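Facilities Service Desk
Ticket 321: Repeated loss of hot water, second-floor east wing
Site: Kumach Building
Reported by: Office Services, second floor
Assigned to: Jong-dae Kwon, Building Systems
Priority: Normal, raised to High on second report
Status: Resolved, monitoring

Summary of report

Occupants of the east wing report that hot water at the restroom sinks and the kitchenette turns lukewarm in the middle of the morning and does not recover until after lunch. The first floor and the west wing are not affected. The reporter states that the problem began after the June maintenance shutdown and has become more frequent.

Environment

The east wing is served by a Tenderex storage water heater in mechanical room 5. Hot water leaves the heater through an Ovard mixing valve, travels up one riser, and returns through a recirculation line driven by a small pump. The pump is controlled by a wall-mounted timer. The west wing has its own heater and shares no hot water piping with the east wing.

Log entries

Entry 1, 8:40 a.m.
Ticket accepted. Requested a list of affected fixtures and the times at which the water was found to be lukewarm. Office Services replied that all sinks on the east corridor were affected, along with the kitchenette, and that the complaints began shortly after 10 a.m. on each working day.

Entry 2, 10:25 a.m.
Visited the second floor while the fault was present. The kitchenette tap ran lukewarm and did not improve after several minutes of continuous flow. The cold supply was normal. The same result was obtained at the men's restroom sink nearest the riser. Distance from the riser made no noticeable difference, so a blocked branch line was considered unlikely.

Entry 3, 10:50 a.m.
Checked the heater in mechanical room 5. The display showed normal operation and no stored fault codes. The tank outlet pipe was hot to the touch. The pipe downstream of the mixing valve was clearly cooler. The heater was ruled out as the cause at this stage and its setpoint was left unchanged.

Entry 4, 11:15 a.m.
Checked the recirculation pump. The pump was not running. The timer showed the correct time of day, but the program had been returned to its factory schedule, under which the pump stops at 10 a.m. and restarts at 1 p.m. This is consistent with loss of power to the timer during the shutdown. The backup battery was tested and found dead.

Entry 5, 11:40 a.m.
Replaced the battery and entered the building schedule from the operations binder. The pump started at once. Office Services was asked to report any further change. Ticket placed on hold pending confirmation.

Entry 6, 2:10 p.m., following day
Ticket reopened by Office Services. Hot water now arrives at the taps promptly, but it is still cooler than expected during periods of heavy use. Priority raised to High. The timer was checked again and was holding its program.

Entry 7, 3:30 p.m.
Isolated the mixing valve and removed the cartridge. The cartridge and inlet screens carried heavy scale, and the hot side screen was more than half covered. A restricted hot inlet causes the valve to draw too large a share of cold water when demand rises, which agrees with the revised complaint. The cartridge could not be cleaned to an acceptable condition. A replacement was ordered through Østergaard under purchase request 331.

Entry 8, 9:15 a.m., Saturday
Replacement cartridge fitted outside of business hours. Both inlet screens were cleaned and reinstalled. The check valves were inspected and found serviceable. The valve was set to the outlet temperature given in the operations binder, and the adjustment cap was locked. The work area was left clear and the isolation valves were returned to the fully open position. 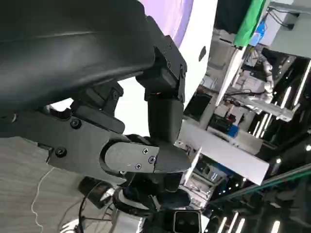 Entry 9, 10:30 a.m., Saturday
Ran all sinks on the east corridor at the same time as the kitchenette tap. Outlet temperature remained steady throughout the test. No leaks were observed at the valve unions. Status changed to Resolved, monitoring.

Cause

Two separate faults were present. The timer lost its program when power was removed during the shutdown and the backup battery failed to hold it. The mixing valve was restricted by scale, a condition that had probably been developing for some time before the first report. Correcting the first fault allowed the second to be identified.

Follow-up actions

The timer battery is to be added to the annual replacement list for all mechanical rooms.

The shutdown checklist is to include a check of every pump timer after power is restored. Building Systems will submit the revised wording for approval.

The inlet screens on the west wing mixing valve are to be inspected at the next scheduled service visit.

Instructions to occupants

Occupants who notice lukewarm water should record the time and the location of the tap and send both to the Service Desk, quoting ticket 321. Please do not adjust the timer or any valve in mechanical room 5. The ticket will remain under monitoring for 7 working days and will then be closed if no further reports are received.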